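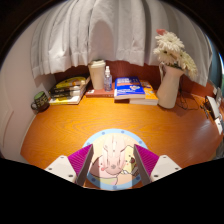
Fig. 4. Polished wood tabletop with a round mat near the front.

Section 4. Caring for a Finished Tabletop

This section covers cleaning, oiling and minor repair of Dabbas dining and kitchen tables. For assembly, see Section 2. For tables with a glass insert, use the separate leaflet packed with the glass.

4.1 Before first use

1. Remove all wrapping, including the clear film on the underside of the top.
2. Wipe the top with a soft cloth dampened with plain water. Wipe again with a dry cloth.
3. Leave the table uncovered overnight before putting anything on it. The finish is cured when it leaves the factory, but it can pick up a slight odor from the packaging.
4. Check that the felt pads are in place under each leg.

Note: Wood changes color with light. Most tops darken during the first year. Objects that always stay in one spot will leave a lighter patch. Move mats, bowls and lamps from time to time during this period so the color evens out.

4.2 Daily cleaning

1. Brush or blow off crumbs and grit. Do not drag them across the surface with a cloth.
2. Wipe along the grain with a damp cloth. Wring the cloth out well first.
3. For grease, add a drop of mild dish soap to the water. Wipe again with clean water.
4. Dry the top right away, including the edges and any seam between leaves.

Caution: Do not use ammonia, bleach, scouring powder or the rough side of a sponge. Do not use furniture sprays that contain silicone. Silicone gets into small scratches and keeps later coats of finish from sticking.

4.3 Mats, coasters and trivets

Use a mat under plates and a coaster under glasses. A thin place mat keeps off crumbs and spills but does not stop heat. Put a cork or felt trivet under anything that has come from the stove or oven.

Lift mats at the end of the meal and wipe underneath. Water trapped under a mat can turn the finish cloudy, and some soft plastic mats will stick to it if left in place for weeks. If a mat has stuck, do not pry it up with a knife. Warm it with a hair dryer on the low setting and peel it back slowly from one side.

Caution: Do not place rubber feet directly on the top. Many small appliances have them. Rubber can leave a dark stain that goes through the finish.

4.4 Removing a white ring

A white ring is moisture in the finish. A dark ring is moisture in the wood itself and cannot be removed by this method.

1. Let the area dry for a full day. Light rings often fade without treatment.
2. If the ring is still there, lay a clean, dry cotton cloth over it.
3. Set an iron to its lowest heat with no steam. Press the cloth for a few seconds, then lift it and look.
4. Repeat until the ring is gone. Stop if the finish feels soft.
5. Let the top cool, then buff with a dry cloth.

4.5 Renewing the finish

Tops in regular use should be renewed once a year. February is a good time in most homes, when indoor air is dry and the wood is most in need of it. Use Plarkis 306 oil or another hard-wax oil suited to tables.

You will need the oil, two lint-free cloths, a fine abrasive pad and gloves.

1. Clean the top as in 4.2 and let it dry.
2. Rub lightly with the abrasive pad, always with the grain. Remove the dust.
3. Stir the oil. Do not shake the can.
4. Apply a thin coat with the first cloth. Cover the edges.
5. Wait 60 minutes. Wipe off all the oil that has not soaked in, using the second cloth.
6. Keep the table clear until the next day. Avoid water on the top for a week.

Warning: Cloths soaked with oil can heat up and catch fire without a flame. Lay them flat outdoors to dry, or keep them under water in a closed metal can until you can dispose of them.

Note: Lacquered tops (Hekano series) must not be oiled. Look for the letter L on the label under the top. Clean these with water and soap only.

4.6 Scratches and dents

Fine scratches usually disappear when the finish is renewed. For a deeper scratch, use the wax stick from the hardware bag. Press the wax in, level it with a plastic card and buff. Dents and split seams should be seen by a dealer.

Text: Fares Semaan. Revised 25 Aug 2024.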